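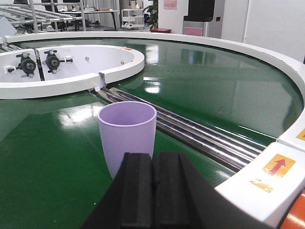
Sem Meijer wanted to know why a cup on a moving belt doesn't fall over when the belt goes around a bend. Juice slops about when you run with it, he said, and people lean sideways in a car, so a cup should tip too.

Home Topics Machines Materials Ask a Question Glossary
Print this page E-mail this page

HOW A CURVED CONVEYOR BELT CARRIES A CUP

A conveyor belt is a moving surface. You put an object on it in one place and the surface takes the object to another place. Straight belts are used at store checkouts. Curved belts are used where things must turn a corner, or where they must go around and come back, as suitcases do at an airport.

The green belt at the top of the page is a curved one. Its white rail follows the outside of the curve, and the red arrow on the sticker tells you which way the belt travels. The cup is light lavender plastic, wider at the rim than at the base.

Two speeds on one belt

Draw two circles with the same center, one large and one small. Put one finger on each circle and move both fingers once around so that they finish together. The finger on the large circle had to move faster. It had farther to go in the same time.

A curved belt behaves the same way. The outside edge covers more distance than the inside edge, and both must complete the turn together. On a straight belt every part moves at one speed. On a curved belt the speed changes from the inside to the outside.

Suppose the outside edge of a belt is 800 millimeters from the center of the curve, and one full trip around takes 8 seconds. The outside edge travels a little more than 5 meters on each trip. A point halfway between the center and the outside edge travels half of that distance, so its speed is half as great.

Many curved belts run over rollers shaped like long cones with the points removed. The wide end goes on the outside and the narrow end on the inside. When such a roller turns, its wide end moves the belt faster than its narrow end does. A plain roller, the same width all along, would drag at one side of the belt and wear it out.

What makes the cup turn

An object that is moving will keep moving in a straight line unless something pushes or pulls it. This is called inertia. A cup on a curved belt would go straight ahead and arrive at the outside rail if nothing acted on it.

Something does act on it. The base of the cup presses on the belt, and the two surfaces grip each other slightly. The grip is called friction. Friction pulls the cup toward the center of the curve, a small amount at every moment, and the cup follows the curve.

The pull that is needed depends on two things:

Speed. If the belt goes twice as fast, the cup needs four times as much pull.

The size of the curve. At the same speed, a tight curve needs more pull than a wide one.

For a small cup near the outside edge of the 800 millimeter belt, the pull needed is one-twentieth of the weight of the cup. Friction between plastic and a dry belt is normally much stronger than that, so the cup stays where it was put.

Friction has a limit. If the belt runs too fast, or if there is water on it, the base may slide. The cup then drifts outward until it meets the rail. A raised rail is there to stop objects from going over the side.

Shiny does not always mean slippery

A polished surface reflects light well, and people often expect it to be slippery. Some shiny surfaces are. Others, such as clean rubber or soft plastic, can grip firmly. You can't measure friction by looking. The way to find out is to put an object on the surface, raise one end, and note the angle at which the object begins to slide. A larger angle means more friction.

Sliding and tipping

Sliding and tipping are different. A cup slides when its base loses its grip. A cup tips when its base grips but the upper part leans too far.

Every object has a center of gravity, the point where its weight balances. When this point is low and the base is wide, the object is hard to tip. When the point is high and the base is narrow, the object is easy to tip. A tapered cup has its narrow end at the bottom, so it is less steady than a straight cup of the same height and rim. It is still steady enough for a slow belt.

If the same cup is turned upside down, its wide rim becomes the base and it is harder to knock over. It also can't hold anything.

Liquid changes the problem. When a cup of juice goes around a bend, the juice also tries to go straight, and it climbs the side of the cup nearest the outside of the curve. A sudden start makes it slosh. Sem's juice slopped mainly for this reason: a runner's hand speeds up and slows down with each step, and a belt at a constant speed does not.

Try it yourself

You need a turntable of the kind used for serving food or decorating cakes, an empty plastic cup, a ruler, and a pencil. Ask an adult before you borrow the turntable.

1. Stand the cup near the center. Turn the turntable slowly and keep the speed steady. Write down whether the cup stays, slides, or tips.

2. Move the cup 3 centimeters farther out. Turn at the same rate. Write down the result.

3. Repeat until the cup is near the edge.

4. Go back to the center and do all of it again with a faster turn.

5. Wet the surface with a damp cloth and test once more.

Change one thing at a time. If you move the cup and also turn faster, you will not know which change caused the result. Start gently in every test. A quick jerk can tip a cup that would ride safely at full speed.

Words used on this page

Center of gravity: the point where the weight of an object balances.
Friction: the grip between two surfaces that touch.
Inertia: the way an object keeps doing what it is already doing, moving or still.
Tapered: narrower at one end than at the other.

Text: Annelies Desmet. Checked by Thijs Boersma.

Print this page E-mail this page

Contact | Copyright Vondach Learning Pages | Back to top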